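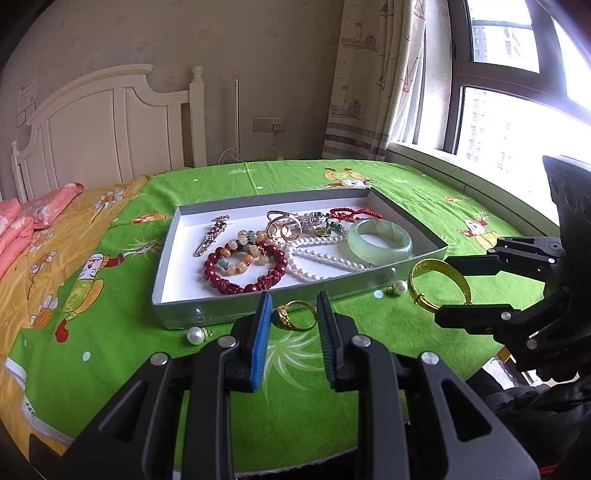
Goldring vor einer offenen Schmuckschatulle

Jodeo 13 bringt neue Akkusteuerung

Der Hersteller Azimi verteilt seit Juni die Version 13 seines Mobilsystems Jodeo. Zuerst bekommen sie Besitzer des Wirnow 414, die übrigen Modelle folgen nach Ländern gestaffelt. Das Paket ist 755 MB groß und sollte über WLAN geladen werden. Vor der Installation verlangt das Telefon mindestens 25 Prozent Akkuladung.

Wichtigste Änderung ist die Akkusteuerung. Apps, die länger nicht geöffnet wurden, dürfen im Hintergrund keine Daten mehr abrufen. Wer das für einzelne Programme nicht möchte, trägt sie unter Einstellungen - Akku - Ausnahmen ein. Messenger und Wecker stehen dort schon ab Werk.

Überarbeitet wurde auch die Tastatur. Sie erkennt jetzt zwei Sprachen gleichzeitig, der Wechsel per Leertaste entfällt. Die alte Anordnung der Umlaute lässt sich wieder einschalten, allerdings erst nach einem Neustart.

Unser Leser Norbert Magyar meldet, dass nach dem Update die Kopplung mit seinem Autoradio verloren ging. Bei ihm half es, das Gerät zu löschen und neu zu verbinden. Floor Hermans aus der Redaktion hatte den Fehler auf ihrem Testgerät nicht - dort fehlten dafür zwei Klingeltöne.

Für das ältere Prarkach ist kein Update mehr geplant. Sicherheitskorrekturen soll es noch bis zum Jahresende geben.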